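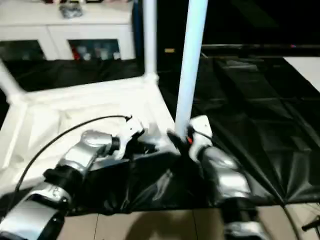 The Bag Comes First

Zarmeena Ghauri lines her laundry cart before anything goes in it. Black bag, the thin kind, bought in a roll of 556 that she figures will see her through to December. "Open it wide," she says. "Both hands. Then shake."

Her frame is white pipe with a fabric sling, put together one night at the Wiltov workshop. Fabric sags. Let it - a tight sling pops its corners, she's lost two that way.

Muddy stuff gets bagged, clean stuff goes straight on the cloth. Towels last. Her neighbor Ehsan Janjua skips the bag and washes teh sling every week instead, which she thinks is nuts.

One more thing, grab the bag by its edges and not the middle. Thin ones rip. She keeps 4 spares folded flat under the sink.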